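Small towels, again

I sorted the towel drawer this month, which I had put off since March. We have too many small towels and most of them are for one job only, so I went through them at the table and made piles. 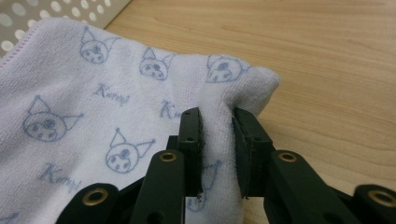 The Kuromi one stays. It's white terry with a bit of lavender in it, and the faces and the name are printed in pale blue, so it goes with nothing else in the bathroom. I don't mind. Aitana gave it to me when I moved to Flingate and it has been the guest hand towel since then. The hem stitching is a pinkish lavender and still fine. On the cheap ones the hem is always the first thing to go.

I used to fold these in thirds and stack them. Now I fold them in half, then roll them - they stand up in the drawer and I can see the prints. Terry doesn't hold a sharp crease anyway, so there is no point in pressing the edges down hard.

What went out: two gray washcloths with holes, a beach towel that never dried properly, and a set of dish towels that only pushed the water around. Majdi took the dish towels for his bike.

I also stopped using fabric softener on anything terry. Tassanee told me to try it for a few washes and the towels do soak up more now. Next is the sheet shelf, which is worse.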